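Cillis Tenant Advice Line
Progress report to the Kovalchuk Fund, December 4, 2023
Prepared by Judit Major
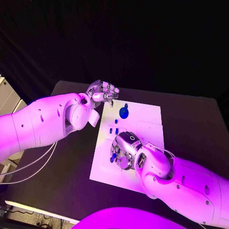

What did the grant pay for in this period?
It paid for two part-time advisers, the phone line itself, and printing of the repair request packet in English and Spanish.

Calls
The line took 183 calls in November. Repairs were the most common reason for calling, followed by deposits and then notices to leave. Heating complaints picked up once the weather turned, as they did last year. Callers who leave a message now hear back within two working days. In the summer the wait was up to six.

Both advisers finished their training on the new notice rules before the line went to longer hours. We are open until 7 p.m. on four evenings a week. The late hours are busy and the early morning hour is not, so we would like to drop the morning hour and move that time to follow-up calls.

Repair packet
The packet has a letter to the landlord, a log for dates and phone calls, and a page on what to photograph. The first version ran long and people were skipping the log. We moved it to the front and cut the legal background to half a page. The Spanish version went to the printer later than planned because the translator asked for changes to the deposit section - she was right, and we changed the English one to match.

Records
Case notes are now in Trarker. Moving the old notes over took longer than we budgeted for, mostly on account of duplicate names and missing apartment numbers. The old spreadsheet is closed to new entries and will be kept until the audit.

Spending
Salaries and phone costs are on budget. Printing is over, and we have covered the difference from the travel line, which was hardly used. No change to the total is requested.

Next period
- Start the monthly walk-in session at the Solus building
- Finish the deposit section of the website
- Send the fund a short summary of case outcomes, with names removed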